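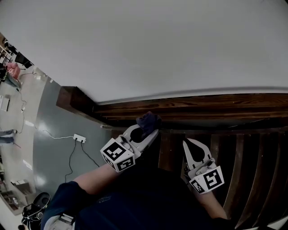
Grindo hand grippers, pair, with marker cubes
Review by Saranya Amin
2021-09-28

I bought these to record cleaning demonstrations without having to drive an arm by remote control. Before this we used the Zotow remote handset, and anything with cloth took ages. You'd line up over a duster, miss it, back off and try again. With a gripper in each hand you do the job yourself and the recording is made from that.

Setting up took me most of a morning. The printed guide is thin and skips the part on telling the software which cube belongs to which hand. I had left and right swapped for my first 2 sessions and had to bin both. Check this before you record anything you care about.

Once that was sorted I moved on to wiping down a wooden staircase with a cloth, which is the task we wanted from the start. I kept 51 recordings out of that batch. The fingers hold a bunched-up cloth well enough if you take a good fold of it. If you only catch a corner it slides out when you press into the angle between tread and riser. I now pinch it near the middle and let the rest hang, and I drop it far less.

The cubes stick up behind your hands and you have to learn to leave room for them. I knocked one on the wall twice in the first week. Neither knock did any damage that I could find, but I redid the calibration both times to be safe. Turning your wrist too far also hides the pattern from the head camera, and the track jumps. Slow down at the end of each wipe and it mostly goes away.

Comfort is fair. My forearms ache after an hour, more on the right. Roll your sleeves up or wear tight cuffs. The finger return spring is stiffer than on the Cha pair I tried at my last job, and I'd like it softer.

The Destari software that reads the recordings is slow to load but has not crashed on me. Our folder is at 2,061 clips now, mostly wiping and folding, and searching it is still quick. Exporting a long session is not. I leave it going over lunch.

Good points: much faster than the handset, decent grip on cloth, easy to hand to a new person.
Bad points: poor guide, stiff spring, cubes catch on things, no carry case.

I would still keep a handset for heavy lifting or anything hot. For cloths, brushes and small boxes I haven't gone back to it. A softer spring is meant to be on sale in December and I'll add a note here once I've fitted one.

4 out of 5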